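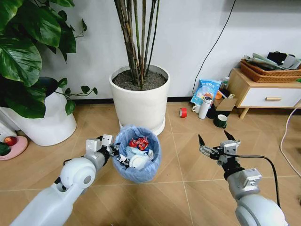 What counts as one example?
One task start to finish, from arms at rest to arms at rest. For the tidy-up set that means reset, go, stop, save. If you stop halfway it's a partial and goes in the partials folder.

How long should an example run?
However long the job takes, up to 86 seconds. Past that the recorder cuts out and you get a file the trainer won't load. Start over.

Do I have to use both arms?
No. Use whichever one is closer. Don't swap arms halfway just to look busy, the model picks that up fast.

I dropped something. Delete it?
Keep it if you picked the thing up again and finished. Recoveries are useful, we're short on them. Delete only if something rolled out of reach or you had to walk in.

Does the room need to be cleared first?
Nope. Leave plants, boxes, mugs etc. where they are. Only thing that gets reset is the trash and the bin.

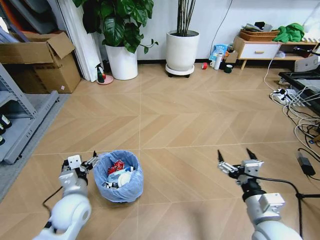

How often do I change the layout?
Every 6 examples. Move the bin, move the trash, go again. Small moves are fine but not the same small move every time please. Ledel set had the bin in one spot for a whole afternoon and the policy learned the spot, not the bin. We binned 309 examples (sorry).

What do I write in the label?
Short plain sentence, what was done. "Put paper in the bin." No adverbs, no operator name, no "attempt 2". Labels are in lower case since December, older ones are getting fixed by script so dont touch them.

Light stuff like tissue and paper scraps goes slower than people expect. Close on it gently, lift, wait a beat, then move over to the bin. 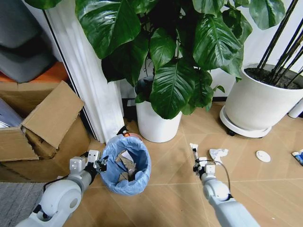
Same goes for letting go. Open the fingers all the way and hold still a second before backing off, otherwise the end of the example is a blur and the trainer can't tell where the release was.

Where do files go?
Welholm drive, folder Jinodano, then your intials. Upload at end of shift, not the morning after. Check the file count matches your sheet.

Who do I ask?
Taras Tkachuk for anything about the arms or the recorder. Labels questions go in the channel.

Last updated 16/02/2019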